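Cludance puts tea growers' names on the packet

Tea drinkers who have long suspected that "blended from several origins" means "don't ask" may like to sit down. Cludance, the loose-leaf tea company, today launches Latuheru, a range of 26 organic teas, each traceable to the garden that grew it.

Growers are paid within 40 days of delivery, a habit founder İlker Baysal picked up after years of waiting for his own invoices. "I wanted to call it Decent Black Tea," he said. "I was outvoted."

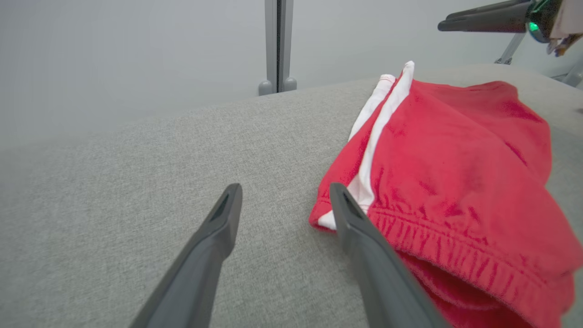
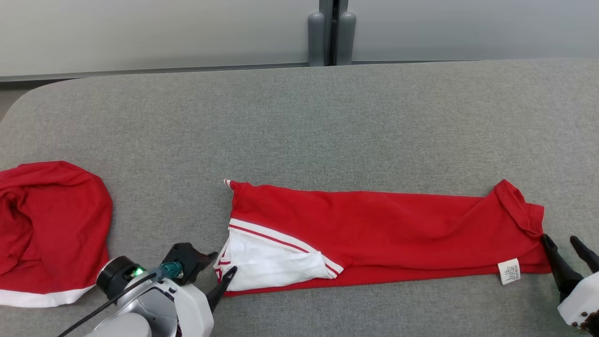
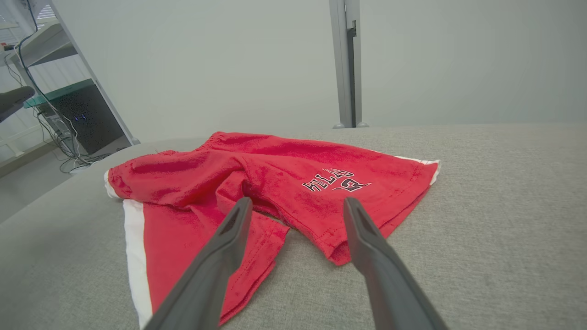 The first 2000 tins go on sale at the Briltier food hall on 30 May 2026, with online orders to follow in September. Head taster Andri Frei will pour samples and take questions – except on milk first, a subject he considers closed.

Samples for reviewers are available from the Cludance press office. Biscuits are not supplied.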